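4.3 Setting up the block task and the two-arm planner

This section covers the planner in Plodar for a station with two arms. It assumes you have finished section 4.2 (arm addresses and emergency stop) and that both arms show as Ready in the Station panel. If one arm shows Waiting, go back and fix that first. The planner will load with one arm missing but it will refuse to build a plan.

You will need the Plodar workstation software, the overhead or side camera already connected, and black matte tape for the target area.

Caution: Keep hands off the table whenever the Motion light in the Station panel is green. The planner does not look for people.

Mark the target area

1. Tape a square outline on the table where both arms can reach it. Leave the inside bare. The detector looks for a closed dark outline with table showing through the middle, and a solid patch of tape will not be found.

2. Press the corners down flat. A lifted corner can throw a shadow that reads as a fifth edge.

3. In the Station panel, open Targets and click Find Outline. A blue line is drawn over the tape in the camera view. If it follows only three sides, raise the Edge Gain setting a little and click again.

4. Click Save Target and give it a name. Names are case sensitive in task files.

Load the color classes

5. Open Perception, then Classes. Load the file blocks_basic. It holds red, yellow and teal.

6. Put one block of each color on the table, outside the outline, and click Detect. Each block should get a box and a label.

7. Check the score beside each label. Anything under 52 is shown in gray and the planner will ignore it. Do not lower this limit to get a block accepted. Click Resample on the class and draw a small area on the block's top face.

Note: A block under a gripper is only partly visible to the camera. Plodar keeps the last good position of a block for 200 camera updates after it is covered, then marks it Stale. A stale block stays in the plan but no arm will be sent to it until it has been seen again.

Assign the arms

8. Open Planner, then Zones. By default the table is split down the middle of the target. The left arm takes blocks on the left and the right arm takes blocks on the right.

9. Set Shared Zone to the target you saved in step 4. Only one arm at a time is given the lock for this zone. The other arm waits at its approach point with the fingers open.

10. Set Approach Height for each arm. Use the same value on both arms unless the fingers are of different lengths.

11. Click Build Plan. The plan is listed on the right as a set of moves, with the arm, the block and the goal on each line. Nothing moves yet.

12. Select a move in the list and click Step To. The arms go to the start of that move and stop, with the lock shown in the status bar.
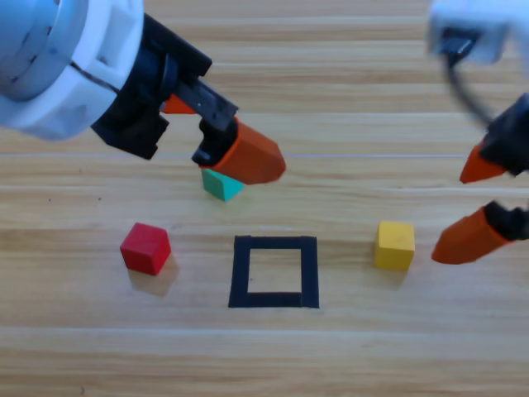 Agnes Sundqvist wrote in from Nasr to say that step 12 was where her station kept failing, with a "zone lock timeout" on every second run. Her lock timeout was still at the factory value and her speed limit had been turned down to 16 percent, so the first arm never cleared the square before the lock ran out. She set the timeout to Follow Speed and asked that the manual mention it.

Follow Speed is under Planner, Zones, Advanced. We suggest turning it on for any station that runs below full speed. It has no effect on how the arms move, only on how long the waiting arm will wait.

Run the plan

13. Click Run Once. Stay at the emergency stop for the first run of any new plan.

14. If an arm stops short of a block, click Hold and look at the Grasp line in the log. "No opening" means the planner could not fit the fingers around the block at any angle. Move the block away from its neighbor and click Rebuild.

15. When a full run ends without a Hold, click Save Plan. The zones, heights and class file are saved with it. The camera calibration is not - it stays with the station.

Caution: Moving the camera or the table makes every saved target wrong. Run the calibration in section 3.6 again and repeat steps 3 and 4 before using an old plan.

For sites that send their logs to a Botmont server, see section 4.4.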